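Teaching by hand: a morning with a data collector

Folding cloth is harder for a machine than lifting a cup. At Kimaro, a small firm in Dokthorpe, the answer is to have people do the job themselves, many times over, with a gripper held in the hand and a camera fixed to it. We spoke to the woman who runs the collection work about what makes a good example, what gets thrown away and why she keeps buying tea towels.
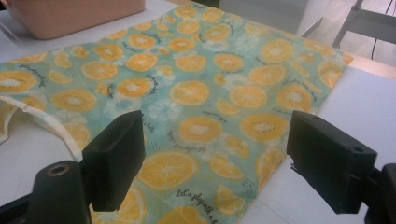 Words and interview by the Clolham Review technology desk

She came to the job from a commercial laundry in Clolham, where she trained new staff on the folding tables. She had no background in robotics and says it hasn't held her back much.

"The engineers look after the model," she says. "My side is the people and the cloth. If the people are tired or the cloth is always the same, the model learns something you didn't want it to learn."

The current project is called Postirano. It covers household fabric: picking it up, spreading it, folding it and putting it away. Each attempt is recorded from start to finish and saved as one example. On the October morning we visited, the team had 344 accepted examples for printed cloth and wanted 2000 before the next round of training.

Printed cloth has its own section in the plan. "Plain white was where we started, and the model did well on it. Then we gave it a busy pattern and it went for the pattern. It would try to grip a line in the print as if it were an edge. So now we use fruit, stripes, writing, anything that might confuse it. The citrus one is good for that. It has big round slices all over and script running between them, and the edge is the only part you want it to care about."

Collectors are asked to work at their own pace and to vary where the cloth lies. The first instruction sheet told them exactly where to put their hands. She dropped it within a month.

"Everyone was doing the same fold from the same side. The examples were lovely to look at and the model fell apart if you turned the cloth round."

She also moved some of the work off the table. People at home drop things, she says, and sort their washing on the floor, and the model ought to have met a floor.
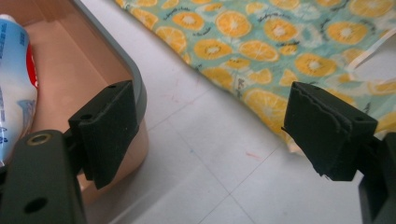
Citrus-print cloth on the tiled floor, with an open box to the left of the gripper.

Working low down brings its own problems. Collectors' knees suffer, so floor sessions are kept short. Tiles have joins, and a join can look like the edge of something. Other objects are left within view on purpose.

"A tidy room is no use to me. If there's a box, leave the box. If there's a bottle in it, leave the bottle. The model has to learn which thing we are dealing with."

Not every attempt is kept. A reviewer watches each one and marks it as accepted, rejected or kept as a mistake. The last group is small but she is fond of it. Of the attempts reviewed on the day before our visit, 17 were put there, mostly cases where the collector lost a corner and went back for it.

"I used to reject those. Then one of the engineers asked to see them, and the recovery was the useful part. A person misses the corner, opens the fingers, comes in lower and gets it. You can't write that down as a rule very easily."

We asked whether collectors find it dull. Some do, she says, and they tend to move on to reviewing. Others like the rhythm. The hardest thing to teach is slowing down at the moment of contact, when the fingers are open over the cloth and the natural thing is to grab.

She learned to fold from her mother, who started in the linen room of a hotel in 1961 and folded sheets in a way the laundry later made her unlearn. Both methods are in the Postirano set.

The next batch will be towels. She has ordered thick ones and thin ones, and has asked the collectors to bring in any old ones they can spare.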